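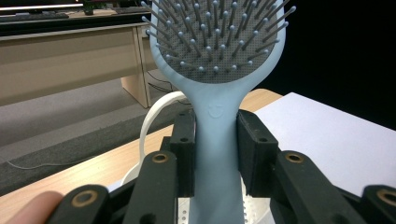
OPINION | Home & Habits

The case for the one good hairbrush

By Tharushi Rathnayake

I own a hairbrush that I love, and I think you should too. I mean a proper one, with a padded cushion and bristles that end in little round tips, in a colour you would pick out across a messy bedroom. Light blue, for instance. Mine is light blue all the way round the rim and down the handle, and just below the neck somebody has moulded a small winking face into the plastic. I am a grown woman with a pension and I am pleased to see that wink every single morning.

For years I had the other sort of arrangement, where a household owns plenty of brushes and can't find any of them. There was one in the car, one in a swimming bag, one that had come free with a bottle of something from Prajapati (the chemist on our corner, bless them) and lost half its bristles by the summer. At the worst point I rounded them all up and got to 11. Eleven brushes, for two people, one of whom is my husband and has very little hair!

So in May I got rid of the lot and kept one, and I've become rather evangelical on the subject.

The usual advice about bathroom clutter is that you need more storage. Sirard, the home shop near my office, has an entire wall of it: drawers inside drawers, tubs with lids, a sort of revolving tower for cotton wool. I've bought plenty of it over the years and enjoyed every trip. But a lid is a terrible thing to put between a person and her hairbrush at ten to eight in the morning. You take the brush out, you use it, and then there's the lid to deal with again, so the brush goes down on the nearest flat surface and stays there until it slides behind the radiator.

What I want is a basket. An open one, plain, with nothing to click or fold.

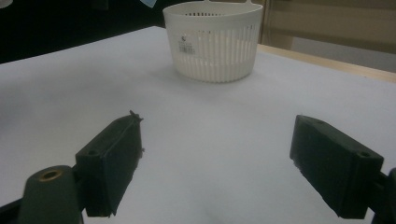
White plastic with slatted sides does very nicely. You can see roughly what's inside without rummaging, a bit of air gets through, and it rinses clean under the shower in a minute. I like a round one that's wider at the top than at the bottom, so the things in it lean outwards and you can grab a handle without looking. A handle on the basket itself is even better, for when you want the whole business moved to the bedroom on a cold morning. And do leave the surface around it bare if you can bear to. A basket on a clear table looks like a decision, whereas the same basket wedged between a plant and a pile of post looks like more post.

My sister says this is a great deal of thought to spend on a hairbrush. She keeps hers in a kitchen drawer with the tin opener, and she's perfectly happy, so I won't argue. But I do think we are strangely stingy with ourselves over the things we handle most. I know people who will read reviews of a coffee machine for about a fortnight and then drag a bent old brush through their hair twice a day for six years. A brush touches your head! It deserves ten minutes in a shop, pressing the cushion with your thumb to see if it springs back and running the tips along the inside of your wrist.

Look after it as well. Pull the hair out with a comb once a week, then give the bristles a quick swish in warm water with a drop of shampoo. Don't leave a cushioned one to soak, as the water gets in under the pad and takes days to come out. Lay it bristles down on a towel overnight and put it back in the basket in the morning.

We're now down to 2 brushes in the house, if I'm being strict, because my husband asked for one of his own after all. He chose green. It lives in the same basket as mine, and so far both of them have stayed there.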